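Ajustar los parámetros de contacto para agarrar una pistola de calafateo en simulación

Este tutorial continúa el anterior, donde se importó la malla de la herramienta en Flulto y se definieron las articulaciones del gatillo y del vástago. Se parte de esa escena guardada y de Drendska 2 instalado. Si la escena procede de una versión anterior, hay que regenerar las mallas de colisión antes de seguir.

1. Descomponer la geometría de colisión

El armazón es abierto. Con una única envolvente convexa, el hueco entre los dos rieles queda relleno y el planificador descarta agarres válidos. Ejecute la descomposición por cuerpo, con el cartucho como cuerpo independiente. En nuestro caso el resultado fueron 101 piezas convexas. El émbolo y el vástago comparten cuerpo; no los separe.

2. Fijar el cartucho

Añada una restricción rígida entre el cartucho y el armazón. Sin ella, el solucionador acumula penetración en el extremo de la boquilla y la herramienta vibra en reposo. Desactive también la colisión entre ambos cuerpos:

collision_filter: [cartucho, armazon]

3. Generar candidatos de agarre

Lance el muestreador de Chien sobre los rieles y excluya el gatillo mediante la máscara de superficie. De 1.970 candidatos iniciales conviene conservar solo los que superen el filtro antipodal y dejen libre la trayectoria de aproximación. Revise la orientación del eje de cierre: debe ser transversal al armazón.

4. Configurar la fricción

Asigne el material de alta fricción únicamente a las yemas. Aplicarlo a la pinza entera produce enganches laterales durante la retirada. Si el agarre desliza, aumente primero las iteraciones del solucionador y después la fuerza de cierre.

5. Comprobar la pose desde la cámara de muñeca

Abra el visor de Gerkton, seleccione la cámara de la segunda pinza y detenga la simulación antes del cierre. Las yemas amarillas deben quedar a ambos lados del extremo del armazón. Active las sombras: la política recibe imágenes RGB y conviene inspeccionarlas tal como las recibe.

6. Exportar

Guarde la pose relativa entre pinza y herramienta, no la pose en el mundo. El siguiente tutorial la carga como objetivo inicial y aleatoriza la posición sobre la mesa.
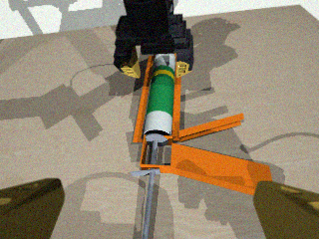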